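Minutes of the Cenness Residents' Association, June 30, 2024, held in the Claltville library, upstairs room

**1. Previous minutes.** Accepted with one correction: the bus shelter is on the Corkholm side of the road.

**2. Noise at night.** Letters were delivered to 247 homes and 201 have answered. Most neighbours complain of the delivery trucks behind Bassi bakery before sunrise. The bakery has answered politely and proposes to unload at the front door. Members agreed to try this until the end of July. Two members voted against - they live at the front.

**3. Music in the courtyard.** It was discussed if speakers should be forbidden after 9 pm. The meeting preferred first to ask the young people to use headphones. The secretary will write a short notice for the lobby, in a friendly tone and with a picture, the colourful kind with cat ears.

**4. Garbage bins.** The council did not reply yet. Item is moved to the next meeting.

**5. Other business.** The key of the bicycle room is still missing. Whoever has it, please return it to the letter box.

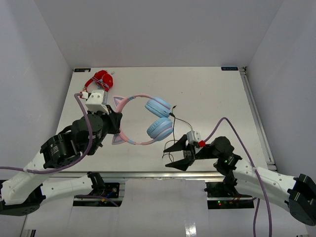
*Photo: Cenness Residents' Association*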